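**Found a stray? Questions I get at the front desk**

I'm Bukola, and I answer the phone at Flonness Animal Services. Updated November 7, 2019, mostly the fees.

### I found a dog. Do I have to bring him in?

No, you can keep him at your place while we look for the owner, but you do need to call us within a day and give us a description (and please let us scan him for a chip!). If he's hurt, call first and I'll tell you whether to come here or go straight to the vet on Bozkurt Road.

### How long do you hold a stray?

Three days without a tag or chip, longer if we have an owner to track down. Day one is the day after the animal arrives, so a dog picked up late at night doesn't lose any time.

### Can I adopt the one I found?

Yes, and you get first dibs if the owner doesn't show up. Tell us when you drop the animal off — I'll put your name on the card. The adoption fee is $102 for dogs and $63 for cats, and that covers the rabies shot and the chip.

### You have my dog. What do I bring?

Photo ID and something that ties you to the dog. Vet records are great, a license is great, and a phone full of pictures usually does it too. I once sent Koda home (big goofy shepherd mix, ate my lunch) on the strength of four years of birthday photos.

### Will the police come out for a loose dog?

Only if there's traffic danger or somebody's been bitten. Otherwise it's one of our two officers, Barış Kurtuluş or Precious Shezi, and after hours you'll get whichever of them is on call. Leave a number where they can reach you. Please don't chase the dog!

### What about a dog locked in a hot car?

Call 911 first, then us. Write down the plate and where the car is parked, and stay close by if you can.

### Do you take wildlife?

We don't. Melahat Sezer in our office keeps a list of licensed rehabbers and she's happy to read it to you over the phone. Baby rabbits in April are almost always fine where they are.

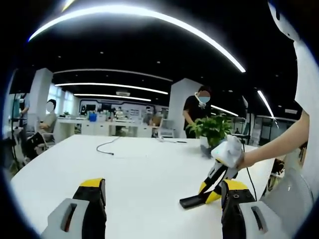 *Flonness Animal Services, Stray Intake Team*

Didn't find your question? Call the desk and ask for extension 129. If I'm back in the kennels, leave a message and I'll call you before we close.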